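Speaker notes — "Does the list save you money?"
Household Budgets evening, April 16, 2024
Speaker: Aušra Toom

Start without slides. Ask who wrote a shopping list this week. Then ask who had it with them in the shop. Wait for the laugh, don't fill the silence.

Opening point. Every money column says the same thing: write a list, stick to it, watch the savings roll in. I've given that advice myself. I'd now like to see the evidence, and most of what I find is people repeating each other.

The Medanel leaflet. Hold it up. It says list-writers spend less. Less than whom? The people in it were asked to remember their own spending. I can't remember what I spent yesterday. Also, people who write lists may just be careful people. Take the pen away from them and they'd probably still be careful.

Wiesława's receipts. Wiesława Ostrowski kept every till receipt for 13 weeks and has kindly let me use them. She wrote a list for each big shop. The big shops were fairly steady. The trouble was all the small trips in between, the ones for milk that came home with milk and a cake. None of those had a list. Be fair here — one household, no comparison, proves nothing much. But it made me look in a different place.

Where the list lives.

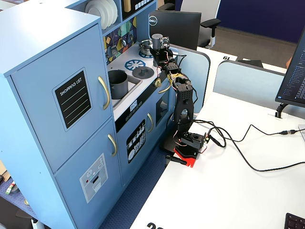
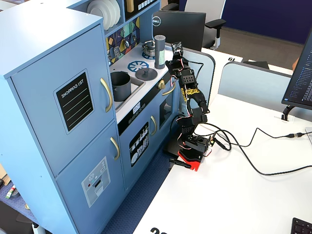

"SHOPPING LIST" on the fridge door, even in a play kitchen.

We learn early that the list belongs in the kitchen. Fine, but the spending happens in the shop. Ask the room how many lists have been left at home on the worktop. Mine spent most of March there.

Apps. Keep this short, people get cross. I tried Cusby and Festia. Cusby kept suggesting things I "might have forgotten". I hadn't forgotten them, I didn't want them. Festia was better but wanted me to photograph my cupboards, and I gave up after five days. If an app is free, ask who would like you to buy more.

Bulk buying. The usual claim is that a list plus bulk buying beats everything. Depends what gets thrown out. A 700 g jar is only cheaper per spoonful if you eat to the bottom of it. Mention the mustard if time allows.

What I'd say instead, and I'm not very sure of it:
Look in the fridge before writing anything.
Write meals first, items second.
Put a limit on the number of trips. Seven small ones will undo one good big one.
Keep the receipts for a month. Dull, but at least the numbers are yours.

Likely questions.
"My list works for me." Good, carry on. Ask how they know, politely.
"What about online orders?" Mixed. Fewer cakes by accident, but there's the minimum spend, and people pad the basket to reach it.
"Is Siliņa any cheaper?" Don't get drawn into naming shops. Last time it took up the whole question session.

Finish by handing out the blank receipt sheets. Collect the pens back this time.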